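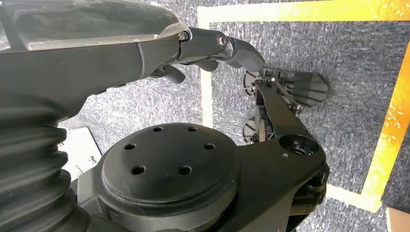
Divided tray

A divided tray (also called a compartment tray, a pigeonhole tray or, in my family, "the egg box") is a shallow open container split into small upright cells by thin walls. It keeps little things apart while leaving them all within reach, and I'm hopelessly fond of them!

The commonest sort is brown cardboard. Strips are slotted halfway through their width, then pushed together crosswise so that they hold each other up, usually with no glue at all. Wood, tin and felt ones exist too, but they cost more and you can't trim them with kitchen scissors. My own Skornen tray is tin, weighs 590 grams empty and rattles like mad.

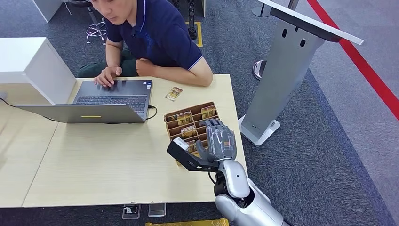 Entry by Bheki Mkhize
Revised November 28, 2020, with thanks to Diane Lévesque for the notes on sizes

Use at the table

A cardboard tray divided into a grid sits happily on a wood-grain table beside a laptop, and that's the sort of place I'd expect to meet one: on a shared work surface, close to the small packets and cables that would otherwise wander off. I like mine on the right (I'm right-handed), far enough back that my elbow misses it.

Sizes

There's no standard. The Lotska pattern, which Diane collects, has 29 cells and is 187 mm across the short side. The Dudidik has 10 much bigger ones, lovely for balls of string and useless for buttons.

Care

Keep cardboard dry, and tip the crumbs out now and then. A bent divider can be pressed flat under a heavy book overnight.

See also: drawer insert, seed tray, sewing box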